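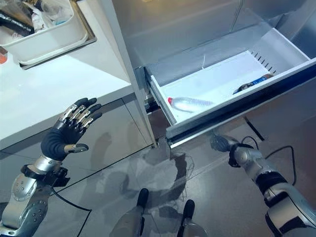 Fig. 4. Left hand open, right gripper under the drawer lip.

Posted in: Manuals > Skendard > Drawer tasks

4. Bottle pick, two arms

1. Load the Trumevico policy, checkpoint 2911. Older ones stall at the drawer.
2. Pull drawer with right arm. Keep left hand open and clear.
3. Check both arm cables hang free.

CAUTION: never close the drawer with a hand inside. Stop first.
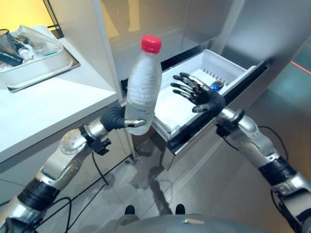 4. Grip low on the bottle, thumb across the front, then hold. Right hand stays open – no closing untill the lift is logged.
5. Save the run. Failed grasps too, the method needs them.

Note: 41 runs per set. Dont mix sets.

Skosbridge Robotics Docs | Contact | Back to top

Comments
sison_user: does step 2 work with the door seal on?
docs: yes, slower pull tho
mk: checkpoint link is dead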